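Oiling a wooden worktop - streaks and sticky bits, what now?
Posted in Kitchens and Worktops

Rullus
2,447 views

Hi all. We put in a solid wood worktop in March and I oiled it myself, two coats of the Vaneo hard oil, brushed on quite thick as I was in a rush to get the sink back in. It has never gone off properly. Most of it is fine but there's a strip near the hob that grabs your sleeve when you lean on it, and a few shiny streaks running along the grain.

Tried washing up liquid and warm water, no diffrence. Tried leaving the windows open for a week, made the kitchen cold and that was it. Don't want to sand the whole lot back if I can help it as the sink is siliconed in and the tap was a pig to fit.

Plain light wood by the way, no stain, no varnish underneath as far as I know. 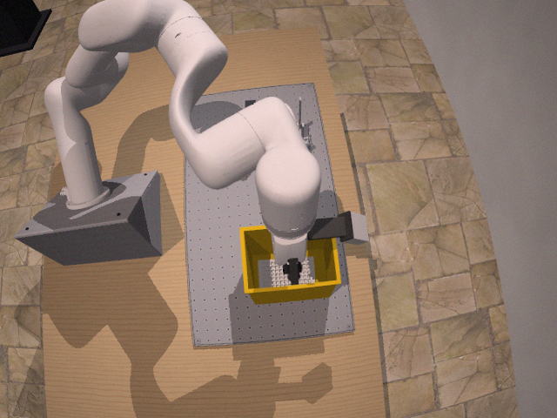 How long should oil sit before you wipe off the extra? Ten to fifteen minutes on most tins, less if the room is warm, and then wipe until the cloth stops picking anything up.

I did not do that. I left it overnight. So I think I know what went wrong, just not how to get out of it. Also is it safe to put a chopping board on it meanwhile?

Thanks

Billus
392 posts

Too much oil left on top, it's skinned over. Very common. You don't need to sand back to bare wood.

White spirit on a rag, windows open, rub the tacky strip with the grain. Leave it a few minutes, rub again with a green scouring pad. You'll get a brown gunk coming up, wipe that off with a clean rag and keep going. Once it feels dry to the finger let it stand a day before you do anything else.

Then a light go over with fine paper, 240 or so, by hand. Not a machine. Feather it out past the sticky part or you'll see the join. Dust off, one thin coat, and by thin I mean you should think you haven't put enough on. Wipe it all off again after ten minutes.
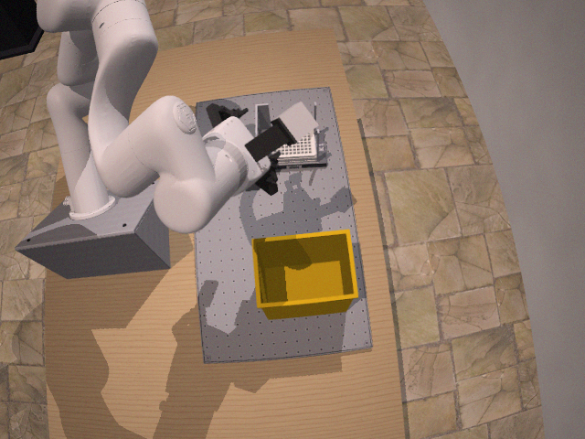

Light wood, fine grain

Rags - lay them flat outside to dry, or soak them in water before they go in the bin. Oily rags screwed up in a bag can catch fire by themselves. Not a scare story, it says so on the tin.

The shiny streaks will probaby come out with the same treatment. If they don't, leave them, another coat next year will even it up.

Chopping board on top is fine on the bits that are dry. Keep it off the strip or it'll stick and leave a ring. Same goes for the toaster, kettle, anything with rubber feet.

Round the sink I would stay an inch away from the silicone with the white spirit. Tape it if you're worried. If the silicone does go soft you'll have to cut it out and do it again, pain but not the end of the world.

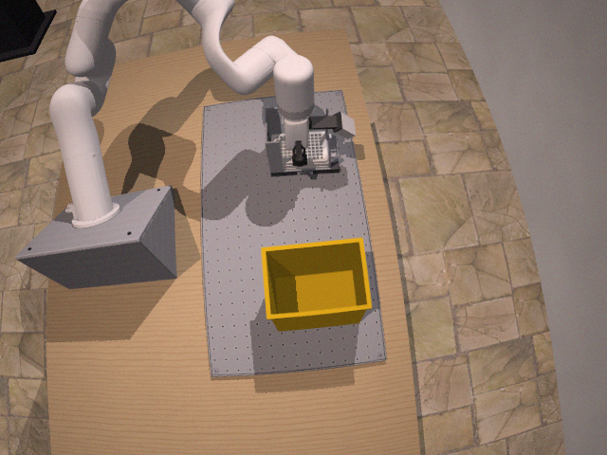 And check underneath while you're at it, especially by the dishwasher. People oil the top and forget the underside, then the steam gets in and it cups. Ours did. One coat on the underside is enough, nobody is going to look at it. Ends want more than the faces, they soak it up, so two or three thin goes there.

Ahmadpour
33 posts

just sand it. quicker in the end

I had the same with a different brand and messed about with white spirit for 2 weekends, still patchy. Borrowed a sander, whole top done in an afternoon, mask the sink off with tape and a bin bag. 120 then 180 then 240. Dust everywhere so shut the doors

wouldn't use the same tin again either if it's been open since march, mine had gone thick like syrup

Rullus

Cheers both. Going to try the white spirit first on the hob end, sander if that fails. Tin does have a skin on it now you say that, so new tin. Hadn't touched the underside at all, will have a look tonight.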